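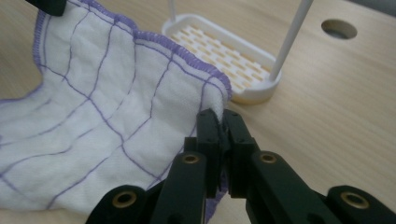 Work package 2 of the Dasley project covers written rules for recording cloth-handling demonstrations with hand-held grippers. The draft rules were revised in November and are now in use at the Prurkow site. Rule 4 concerns grasp placement: where a cloth has a finished border, the operator takes it at or near a corner, as with the purple-edged cloth in the towel task, and closes both fingertips on a single fold. Grasps in the middle of the fabric are permitted only in recordings labeled as recovery.

Corina Riedl reviewed 294 recordings against the draft. Of these, 172 met every rule. The most frequent fault was an early stop – the operator ended the recording before the fingers had opened and moved clear of the object. Rule 7 now states that a recording ends with the gripper open and the cloth supported by the rack alone.
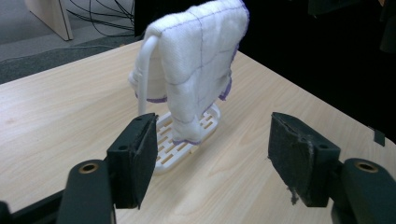 Figure 2. Towel over the rack bar, gripper fingers open on either side.

A further 31 recordings were set aside for a second reading, as the two reviewers disagreed on whether a towel resting partly on the base counts as hung. Beat Hollenstein has proposed wording that accepts contact with the base if the fabric passes over the bar on both sides. Revton has asked for a stricter limit. The question remains open.

Finger pad inspection has been added to the pre-session checklist – replacement criteria are still to be agreed with Bachmann. The revised rules will be issued to all operators once both points are settled.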